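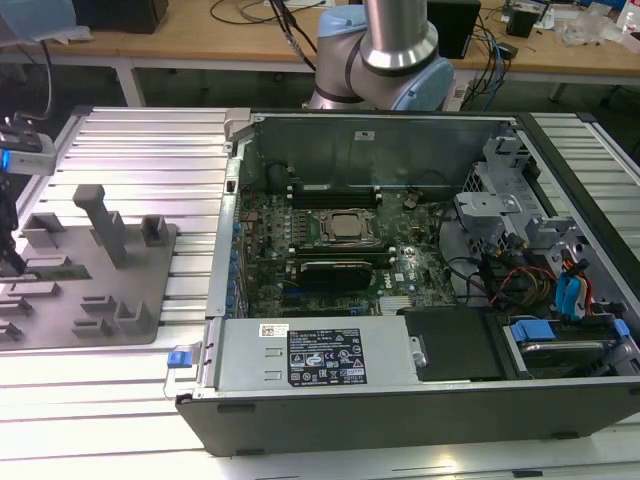

Keith Marsden would never buy a used office computer without lifting the side panel first, and he told me so before I had my coat off. Most of the faults he sees at his repair counter in Sowerby could have been spotted at the sale, he said, by anyone with a flashlight.

The trade in old office machines has grown in towns like this one. When the insurance firm Dronon closed its Fikville branch in January, 300 desktops went to auction in lots of 50. Dealers took most of them. A few ended up on Marsden's shelves at $19 each, without a drive or a keyboard.

Who buys them? Parents, mainly, and people who lost patience with a slow laptop. Dean Nuttall bought two and put more memory in both. One runs the bookings for his driving school. The other does nothing yet.

Marsden gives a six-month guarantee on parts, which is longer than the auction house offers. He replaces the clock battery before a machine leaves the shop and wipes any drive that comes in with it. Sellers often forget about the drive. He has had payroll files come across the counter, and once a full set of wedding photos, which he returned.

The next Fikville sale is in the spring. Viewing opens at 8 a.m.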